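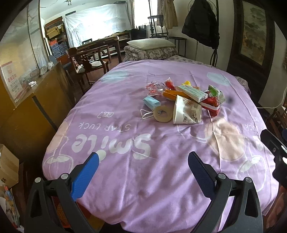
Packets and cartons on a lilac-purple sheet.

About Plokero

Plokero reviews restaurants in Wengate and the towns close enough to drive to for dinner. We pay for our meals, we book under names that aren't ours, and we don't believe the menu until the plate arrives.

We started because we kept reading that every new place in town was a gem. Wengate can't have that many gems. It has a good noodle counter, two bakeries worth crossing the river for, and a long row of dining rooms that charge $14 for a side of carrots and call it a philosophy. Somebody ought to say which is which.

How we review

Each restaurant gets at least three visits, one of them on a slow night. Opening-week reviews are mostly reviews of the lighting, so we wait until a kitchen has been running for two months. We order the dull things: the roast chicken, the green salad, the soup. Anyone can make a short rib taste like something.

We don't give stars. We tried them for a year and spent most of it arguing about halves. A review now ends with what we'd order again and what the bill came to with tip.

To date we have published 417 reviews. Readers have sent us 2,036 letters about them, a fair share concerning our opinion of the crab cakes at Skonduto. We went back to Skonduto in September. Our opinion of the crab cakes stands, though the bread has improved.

What we don't believe

"Locally sourced," without the name of a farm. "Elevated," applied to a sandwich. Any grandmother who appears on a menu but never in the kitchen. Secret recipes, which in our experience are often mayonnaise. Waiting lists at restaurants with empty tables in the window.

We also have doubts about our own trade. Critics get tired, and a tired critic likes whatever is new or sour. When two of us disagree about a place we print both views, as we did with Filip, where one of us found the dumplings perfect and the other found them cold.

Money

Plokero is paid for by 280 subscribers and by nothing else. We take no restaurant ads, free dinners or invitations to preview nights. If a kitchen sends out an extra dish we ask for it to be put on the bill, and if they refuse we say so in the review.

Corrections

We get prices wrong now and then, and hours more often than that. Write to the corrections desk with the name of the restaurant and what we missed. Changes are noted at the foot of the review with the original wording left in place.

Page last updated June 24, 2026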